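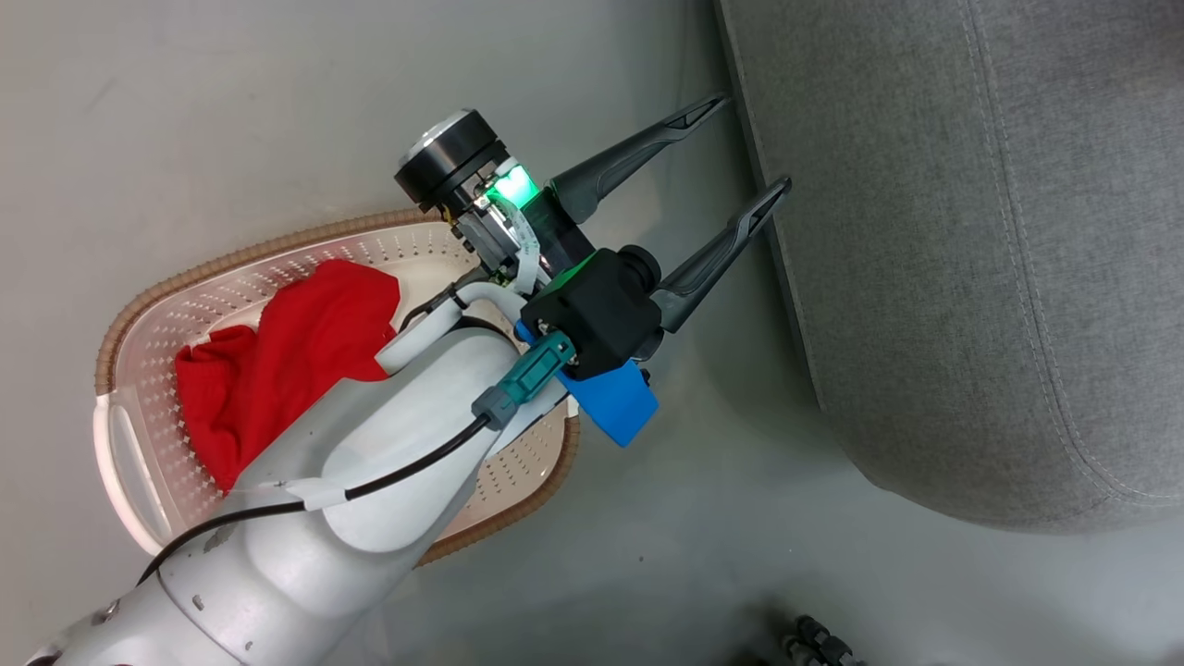
Wäschekorb, hellrosa, Kunststoff

Forum der Hausverwaltung Rurkeck › Gemeinschaftsräume › Waschküchenordnung, Neufassung

Verwaltung_Rurkeck
Sehr geehrte Mitglieder, die Neufassung der Waschküchenordnung tritt im November in Kraft. Körbe dürfen künftig höchstens 3 Stunden im Trockenraum verbleiben. Die Waschtemperatur für Bettwäsche wird mit 60 Grad empfohlen. Stellungnahmen werden in diesem Thema entgegengenommen.

K. Darko
Die Frist ist für Berufstätige nicht einzuhalten. Ich beantrage eine Verlängerung bis 20 Uhr des jeweiligen Waschtages.

Skalham26
Dem widerspreche ich. Im Haus leben 26 Parteien, der Trockenraum verfügt über vier Leinen. Wer seine Wäsche bis zum Abend hängen lässt, belegt den Platz zweier Nachbarn.

K. Darko
Die Leinen sind vormittags kaum belegt – das lässt sich dem Aushang entnehmen.

Gestley
Zu klären wäre ferner die Haftung, sofern fremde Wäsche abgenommen wird. § 4 schweigt hierzu.

Verwaltung_Rurkeck
Zu § 4: Das Abnehmen ist nach Fristablauf gestattet, die Wäsche ist in den Korb des Eigentümers zu legen. Der Antrag von Kekeli Darko wird der Hausversammlung vorgelegt.

Skalham26
Ich bitte, meinen Widerspruch beizufügen.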